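The Piano at Grimshaw

So my aunt Yae left me a piano, and I should say right away that I don't play the piano. I took lessons for one winter when I was nine, from a man who ate oranges the whole time, and I quit in January, before the recital. Yae knew this. She was at the recital! She'd driven all the way out from Grimshaw to hear me, and I was sitting in the second row with my coat on.

The lawyer's letter said the piano was mine on the condition that I come get it myself. No movers. That was very Yae. Her full name was Yae Nishimura and she signed it on everything, birthday cards, grocery lists, the underside of chairs.

I called my cousin Daichi because he has a truck and bad judgment. He said, "How heavy is a piano?" and I said I didn't know, how heavy could it be, and we drove up on a Saturday with a bag of pretzels and two moving blankets.

It took us most of the morning to get it as far as the front hall. Then it wouldn't go through the door. Daichi measured, and I measured, and then we both sat down on the floor and ate the pretzels.

"She got it in," he said.

"Maybe she built the house around it," I said.
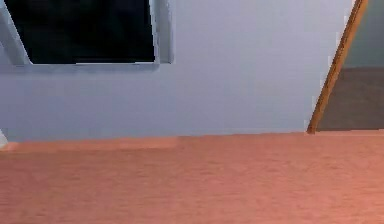
Mrs. Yagi from next door came over around then, probably because of the noise. She's tiny and she wears a man's raincoat in all weather. She looked at the piano and she looked at us and she said, "Oh, you're the one with the coat."

I want to tell you I laughed, but my face went hot like I was nine again. Thirty years and the woman next door knew about the coat!

"She thought that was very funny," Mrs. Yagi said. "She said you clapped louder than anybody. For the other kids."

I had forgotten that part completely. I'd remembered the coat and the itchy tights and my teacher not looking at me. But I did clap. There was a boy named Muchen Song who got lost in the middle of his piece and started over from the top, twice, and when he finally got to the end I stood up on my chair.

Daichi asked Mrs. Yagi if she knew how the piano had come in. Sure, she said, the legs come off. Also the door comes off. Didn't we bring a screwdriver?

We had not brought a screwdriver. She went home and got one, and a sandwich for Daichi, who has that effect on people.

It was dark by the time we tied the thing down in the truck. I crawled under it to tuck in the blanket and there was her name in pencil, Yae Nishimura, and under that, in the same pencil, mine.

"You okay down there?" Daichi said.

I said I was looking for the pretzels.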